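How does a robot know where to put its fingers?

By Ngọc Lã
For readers aged 8 to 12

Put your hand on the nearest cup and lift it. Done? You probably did not think about it at all. Your eyes found the cup, your arm went there, your fingers closed, and they stopped closing at the right moment.

A robot can do the same thing, but only if it has the right software. Software is the set of instructions and numbers that tells a machine what to do. The metal parts of a robot are the same in the morning and in the evening. When a robot gets better at its job, very often it is the software that has changed.

In this article we look at the software for one small job: picking up things from a messy table and putting them in a box.

Step one: finding the thing

A camera gives the computer a picture. For you a picture has a cup in it, and a toy, and a piece of string. For the computer it is only a big grid of numbers. Each number says how bright or what colour one tiny dot is. There is no number which says "toy".

The part of the software that turns dots into things is called perception. It has to answer questions like these. Which dots belong together? Where does the toy stop and the table start? Is that shape on the table a real thing, or is it only a drawing?

The last question is harder than it sounds. Imagine a tablecloth with biscuits printed on it. You know you cannot pick up a printed biscuit. You learned it when you were a baby, by trying. A computer must learn it too.

Light is another difficulty. If a lamp shines strongly on something white, the middle of it can turn into one bright patch in the picture, and all the little details in that patch are lost. You can move your head and look again. The software must make a good guess from the edges.

Step two: learning from people

In the old days, a programmer wrote down every movement. Go left 12 centimetres. Go down 5 centimetres. Close the fingers. This works very well in a factory where each part lies always in the same place. At home it does not work, because nothing at home lies always in the same place.

So many teams now do it another way. They let people show the movements. A person holds a gripper in the hand, like a big pair of tongs, and does the job with it. A camera on the gripper records what the gripper "sees", and the computer also stores how far the fingers are open at each moment. One recording of one job is called a demonstration. 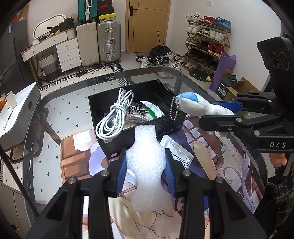

Two hand-held grippers at work beside an open box. One squeezes a piece of white foam between its blue pads, and the other holds a white plush toy with a ball chain.

Look at the shape of the foam. It is wide at the bottom, it goes in, and then it has a round bulge in the middle. Where would you hold it? There is more than one good answer, and this is why one demonstration is not enough. If the computer sees only one person doing it one way, it may believe there is only that way.

The toy asks a different question. A plush toy is soft, and its chain can swing. If you lift the toy, where does the chain go? It can catch on the side of a box. People who have done this many times leave a bit of space for the chain, and the software can learn this from them.

At Brikwood, the workshop where I help, we have a collection of 2165 demonstrations for our table-clearing project. The project is called Aranda. Our programmer is Hélène Beaulieu, and she watches a lot of them herself. I asked her what she looks for.

"Mistakes, and also the good repairs of mistakes," she told me. "Somebody drops a thing and picks it up again. I am very happy with those. A robot will drop things too, so it should have seen what to do next."

Step three: practising

Now the computer has to learn from all these recordings. We call this training. The software looks at one moment from a demonstration and guesses what the gripper will do next. Then it compares its guess with what the person did. If the guess was wrong, it changes some of its numbers a little bit. Then it takes another moment and guesses again.

It does this a huge number of times. Our computer starts in the evening, when everybody goes home, and works for 6 hours. Its fan is quite loud.

The finished result is called a policy. This is a strange word for it, I know. When I learned English I thought a policy was only something about rules at school. In robotics it means: "when you see this, do that".

Step four: control

The policy says where the hand should go. Another part of the software, the controller, makes the motors go there. It checks many times each second: where am I now, where should I be, how big is the difference? When the difference is big, it can move faster. When it is small, it slows down, so that the hand does not go too far.

You do this too when you park your bicycle close to a wall – fast at first, and then very slowly.

The controller must also know when to stop squeezing. Foam gets thinner when you press it. A glass does not get thinner, and if you press it too hard, it breaks. Soft pads on the fingers help a little, but the software still has to be gentle.

Try it at home

You need kitchen tongs, a box and a friend. Ask an adult before you borrow the tongs.

Put a sock, a spoon and a key ring on the table. Your friend closes their eyes and holds the tongs. Now you are the software. Use only these words: left, right, forward, back, up, down, open, close. Get everything into the box.

Then change places. Which thing was the hardest? Did you forget to say "open" at the end?

New words

Perception: finding out what is in a picture and where it is.
Demonstration: a recording of a person doing a job.
Training: changing the numbers in the software until its guesses get better.
Policy: the part that chooses the next movement.
Controller: the part that makes the motors follow the plan.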